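I've now read the "plastic-free by April" announcements from Dasarano, Sokidum and Prullier. All three, start to finish, footnotes included. Some thoughts, and they're mostly grumpy ones. 1/11

The word doing the heavy lifting is "recyclable". It tells you a thing could be recycled somewhere, by someone, with the right machine. It says nothing about whether your council takes it in the yellow bin. Mine doesn't take half of what Sokidum lists. 2/11 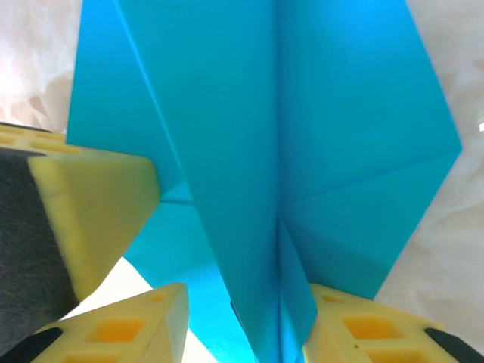
PACKAGING & WASTE

Take paper. Everyone loves paper. Fold it up nicely, pick a cheerful blue, and people assume it's better for the planet than whatever came before. Maybe it is. But a lot of paper packaging has a thin coating to keep grease and water out, and the coating is where the trouble starts. 3/11

Prullier says its new sleeves are "paper-based". Based! A soup can be tomato-based. I wrote and asked what the rest of it was and got a reply thanking me for my passion. 4/11

Dasarano is a bit better. It at least gives a figure: 100 per cent of its cartons will be "kerbside suitable". Suitable according to whom? The footnote sends you to a standard, and the standard turns out to be Dasarano's own. 5/11

Then there's the swap nobody checks. A shop drops a light plastic bag, brings in a heavy "reusable" one, and counts that as a win. It's only a win if you keep using the heavy one. I have 30 of them in the laundry cupboard and I'd bet yours looks the same. 6/11 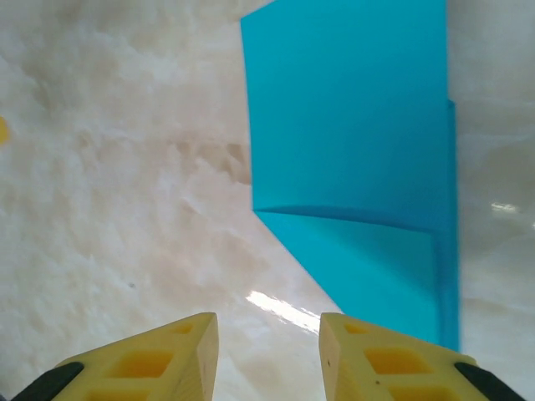

mulga_lane replied that the heavy bags are still better than nothing and I'm letting perfect get in the way of good. Fair point, and I'd agree if any of these companies published how many bags they sell. They publish how many they've "removed". Different number. 7/11

Sokidum's Mizuno trial is my favourite. Return your empty tub to the Mizuno store, get a dollar off the next one. Lovely idea. They handed out 1,000 tubs and the report says the response was "very encouraging" – no return figure anywhere in it. If it was good they'd have printed it. 8/11

I rang the store on 25th March to ask. The woman on the phone was very nice and said the tubs go "out the back". Out the back to where, she couldn't say, and I don't blame her. It isn't her job to know. It's head office's job. 9/11

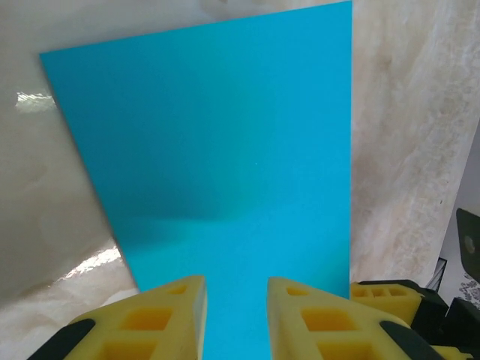
What I'd like is pretty dull. One label, same wording on every brand, checked by someone who doesn't sell the stuff. Say what it's made of, say which bin, say what share of it gets collected. Colour shouldn't come into it at all, and yet half the "eco" ranges are now green or that flat turquoise, as if a nice clean sheet of it proved anything. I'm not asking for a leaflet. Two lines on the back would do. 10/11

Will I keep rinsing my jars and flattening my boxes? Yes, of course. I just won't be clapping for an announcement. Show me the collection numbers in a year and I'll have another look. 11/11

100 shares · 14 comments

Comments

bindi_and_co
The "paper-based" thing drives me up the wall. I tore one open and there was a shiny layer inside that wouldn't come off for love or money.

saltbush77
Bit harsh on Dasarano I reckon. They're smaller than the others and testing costs money.

tramstop_reader
Our council changed its list twice and never sent anything round. I only found out when they left my bin behind with a sticker on it.

quietkelpie
Can you do one on compostable coffee cups next? Our work bought boxes of them and there's no compost bin in the building.

Recent threads
– What "up to" means on a power bill
– My fridge does not need an app
– Loyalty cards: I added up what I got back
– Is the refill station cheaper? I took my own scales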